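Emptying the Shelf, One Sock at a Time

1/31/20 — by the Rollell home desk
123 shares | 51 comments

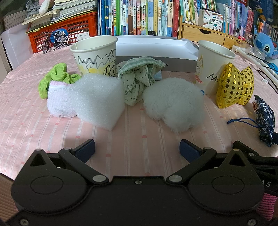
Scrunchie, sock, sequined fish: part of the sort, spread out on the pink sheet.

I do love talking to people about their clutter, and the Graltton mom I met for this one had plenty! She sorts everything on a bed with a striped pink sheet (little hearts on it, very cheerful) and she won't hear a word about using a table.

"Things roll off a table," she told me. "On a bed they just sit there and look at you."

I asked about the paper cups with the kids' drawings. Surely those could go?

"The one with the cat stays," she said. "The zigzag one with the face, ask me in June." I suspect June will come and go — she laughed when I said so.

She was tougher on the soft stuff. The lime-green scrunchie was headed for the bathroom drawer, the sock was waiting for its partner, and the white packing foam had no defenders at all. The fluffy white ball started a long debate. "I pick it up to throw it out and then I'm petting it," she said.

And the navy flowered pouch with the drawstring? "Hair clips. Or teeth. I have to check."

The books and papers in the orange crate are next, she says, once she's had coffee.

COMMENTS (2 of 51)

hestar_mom: Hair clips or teeth, I'm crying. We have that exact pouch situation.

erraji51: Keep both cups! I tossed mine and still miss them.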